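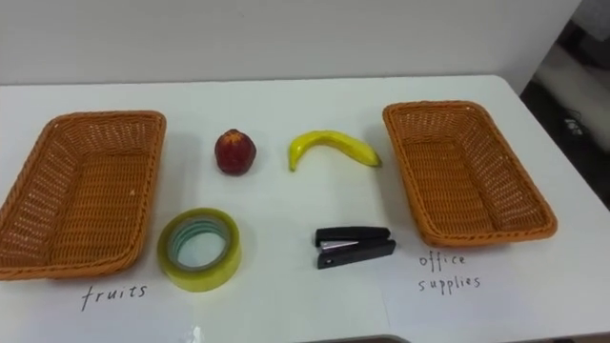
## 4.2 Cell setup and upkeep

All sorting trials were run on the Stullik cell at the Erkgate lab. The cell has a single arm on a floor-mounted column, a head camera that looks down at the work surface, and a control computer in a rack next to the column. The same cell was used for the folding work in Section 3, so only the changes made for sorting are given in this section.

The work surface is a white tabletop set against a light gray wall. We kept the lighting bright and diffuse. An earlier layout used a desk lamp on one side, and the hard shadows it threw were sometimes picked up by the segmentation step as separate objects. With overhead light only, the shadows are soft and the default threshold could be left alone.

Figure 2 gives the layout for the task with two categories. A basket stands on each side of the table, and the items to be sorted lie between them: a red fruit, a banana, a roll of clear packing tape and a stapler. The category names, "fruits" and "office supplies", are handwritten in black on white paper below the baskets. The policy gets no other information about which basket is which. We wrote the labels by hand because printed ones were read correctly in nearly every pilot trial and told us little about how well the model handles ordinary writing.

Basket position was not fixed with stops or tape marks. The operator puts each basket down by eye, and a small rotation is allowed. Early on we did use stops, and the policy learned the place positions so closely that moving a basket a short way caused drops outside the rim.

### 4.2.1 Checks between runs

Before each block the operator empties both baskets, lays out the items, and compares the live camera view with a stored reference view. If the back edge of the table no longer lines up with the reference, the camera mount is loosened, reset and tightened, and the hand-eye calibration is run again. This was needed 2 times over 2610 trials. In both cases the cause was a screw in the neck bracket that had worked loose. The bracket now has a lock washer, and the screw is checked with a torque driver every 300 trials.

The finger pads wear faster than any other part of the cell. Clear tape rolls are the hardest item on them, as the pads tend to slide on the smooth outer layer during lifting. We replace the pads as a pair and repeat the gripper zeroing afterward. Pads from Susard were used throughout.

Yusri Harahap kept the service log, which records each pad change, calibration and controller restart with the trial number at which it took place. Trials run between a failed camera check and the last good one before it were dropped from the results in Section 5.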